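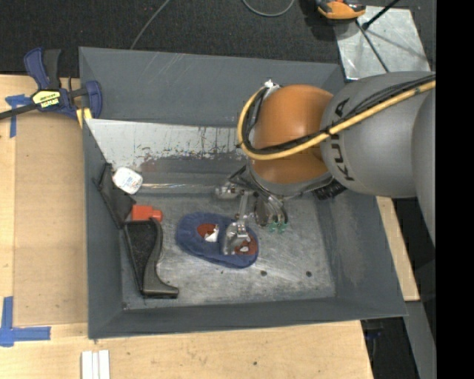

The arm over its bin, with a finger over what looks like a pair of blue slippers.

I work returns at a warehouse outside Wirnden, and for the past year and change I've had a robot for a neighbor. People ask me about it at cookouts. They want me to say it's coming for my job or that it's a piece of junk, and I keep letting them down, so let me try to get the longer answer out in one go.

If you've never thought about returns, good for you! Stuff comes back all jumbled up. A box gets opened, and out falls a shoe, a bottle of something, a toy, a tool, and then a person picks through it and decides where each piece goes. When I started at Drornent there were five of us on my line, and on a busy shift in February we could see 3,000 items come through. You went home with your hands buzzing.

Now the arm does a share of the first pick. It reaches into a metal bin, gets hold of something, and moves it along to us. The system is called Pilleo (I don't know who names these things), and the day it came on, the screen at the end of the line said it had handled 415 pieces by lunch. Management was thrilled. I was mostly watching how it went after anything soft. Hard plastic with a nice flat side, fine. Slippers, pouches, anything that folds or flops, and you start rooting for it like it's a kid at bat.

So what changed for us? My shoulders, for one. I used to lean into that bin all shift long and I don't miss it one bit. Anybody who gets sentimental about reaching into a bin hasn't done it for a living.

But the talking changed too, and I didn't see that coming. Picking was dumb enough work that you could gab the whole time. I learned all about Tapio Kauppinen's divorce over that bin, and his sourdough, and then his second wedding. These days he's on the far side of the arm watching a screen, and I'm at the grading table, and we wave. The company counts picks per hour and will tell you we're up. I don't think there's a column anywhere for Tapio.

The other thing is that the work left over for people is the harder part. The easy items used to be your breather. You'd get a run of simple ones and your brain could coast for a minute. Now the arm gets plenty of those, and what lands in front of me is the odd stuff, the torn and the half-used and the what-even-is-this. It's more interesting, I'll give them that. It's also more tiring, in the head instead of the back, and my pay is what it was before. That's my real gripe, and it's with the folks who set the wages. The robot didn't do that.

My cousin's plant over in Chuensuk did it differently. When their machines came in, the people on the line got a new job grade and a say in how fast things run. If they want it slowed down, they ask, and somebody has to come out and answer them. I asked for the same thing here and was told it would be looked into.

I'd keep the arm, for the record. Ask me to go back to the old way and I'll say no thanks. I just want the grade bumped, and ten minutes of every shift with Tapio on my side of the bin again.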